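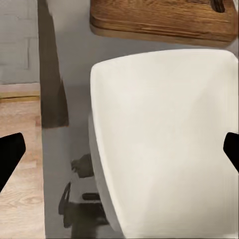 Two black gripper fingers and a large off-white shape with a soft curve to it.

Well, the coat lining is in. If you read last month's letter you know I'd been putting it off since the weather was warm, and a few of you wrote to ask whether I'd given up and started a skirt instead. (I did start a skirt. It's in a bag behind the door and we won't discuss it.)

The coat is my old gray wool one, the Peñalver pattern I made when I was still scared of set-in sleeves. The wool has held up beautifully, but the lining was a cheap slippery thing I bought in a hurry and it had split under both arms and all along the back neck. I'd patched it twice. Then one Saturday I put my hand through the sleeve and came out between the lining and the wool, which is a very silly feeling in a coffee shop, and I decided enough was enough.

First job was taking the old lining out in one go so I could use it as a pattern. I unpicked the hem, then the front facings, then the neck, and left the sleeve hems for last. Please mark your pieces before you pull them apart! I put a scrap of masking tape on each one with an arrow pointing up and a letter for left or right, and I was so glad I did, as those side panels look exactly alike once they're off. I also snapped a few pictures on my phone of how the pleat at the back was folded. Ironed everything flat, traced it onto brown paper and added a little back at the seams where the fabric had frayed away to nothing.

For the new lining I went over to Jurkalo in Vallport, where they keep the lining fabric at the back past the buttons. I wanted a deep rust color and they had it in three weights. I went for the middle one, a twill called Budano that feels a bit heavier than the usual acetate and doesn't crawl off the table while you're cutting it. I bought 3 yards and I have enough left to line a small bag, so you could get by with less if you're careful with your layout. I wasn't careful. I was listening to a radio play.
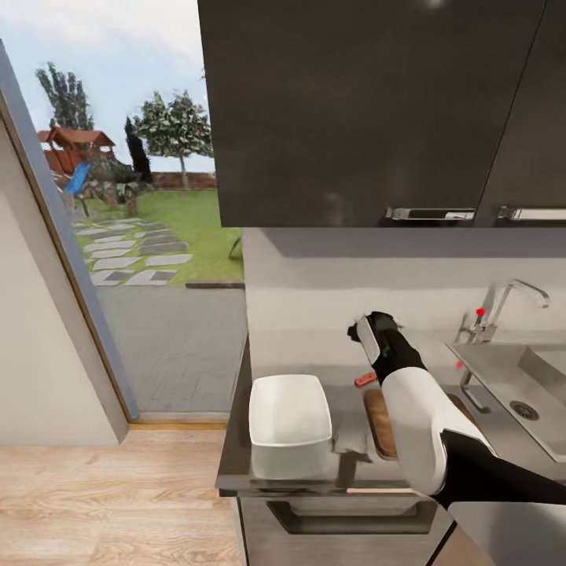

Sewing the body together took one evening, and I'll admit I enjoyed it — long straight seams, a fresh needle, nothing to match up. I made the back pleat 2 inches deep, a bit more than the original, as I'm convinced the old one was too stingy and that's why it tore. A lining needs to be roomier than the coat. When you reach forward for a steering wheel, something has to give, and you want it to be the pleat.

Sleeves were where I got stuck. I eased them in by machine and they looked fine, and then I tried the coat on and one arm was twisted like a candy wrapper. Out it came. I'd sewn the left sleeve into the right side, tape and arrows and all, because I had taken the tape off to press it. Second time I basted by hand first and checked it on me before going near the machine. Much better, though the right one still has a tiny pucker at the back that I've decided to live with.

I bagged out the fronts on the machine and did the hem and cuffs by hand with a slip stitch. Remember to leave that little fold at the bottom so the lining can drop without pulling the coat up. I leave half an inch or so and press it very lightly. If you press it hard you'll get a line on the outside of the wool and there's no getting rid of it. Ask me about my brown jacket.

I also added an inside pocket, which the pattern doesn't have. It's just a patch pocket on the left front, stitched to the lining before everything went together, with a strip of the gray wool across the top so it doesn't sag. My phone fits and so does a tape measure. I wish I'd put one in years ago!

A few people have asked whether it's worth relining a coat at all when it takes this long. For a coat you love, I'd say yes. The fabric cost me less than a decent scarf, and I've got the brown paper pattern folded up for next time.

Next up is buttons. Two of the old ones are chipped and I can't find a match, so the whole front may need new ones, and that means checking whether bigger buttons will go through the holes I already have. I've got a card of dark horn-looking ones on the table and a card of plain gray. If you've ever opened up a bound buttonhole without wrecking it, please write and tell me how, and I'll put the best answers in the next letter.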